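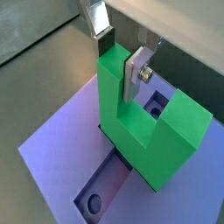

Bright green block on a lavender-blue base plate.

Section 2: Setting the colour on your Noro printer

I run my Noro off an old desk at Wondasari, and this is how I'd set up yours. Grab a cuppa, because the first warm-up is slow!

1. Load the matte paper, coated side up, and slide both guides in until they just touch the stack.
2. Open Nava, choose Colour, then New Profile. Give it a name you'll recognise later (mine are all called "test", don't do that).
3. Print the built-in chart and leave it on the bench for 30 minutes.

Note: the colours shift as the ink dries, so don't judge them early.

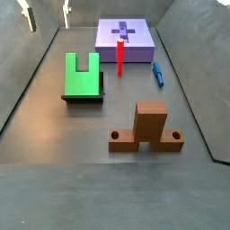
4. Print a photo you know well, at the smallest size. I like one with plenty of neutral in it, as any pink or green cast jumps out of the greys straight away.
5. Look at the print near a window, well away from the kitchen lights.

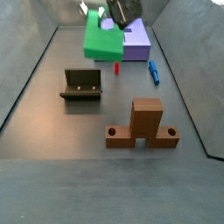

6. If it's still a bit warm, nudge the yellow slider down one notch and print again.

Caution: never pull the paper out while the head is moving. Wait for the light to go steady, then open the tray.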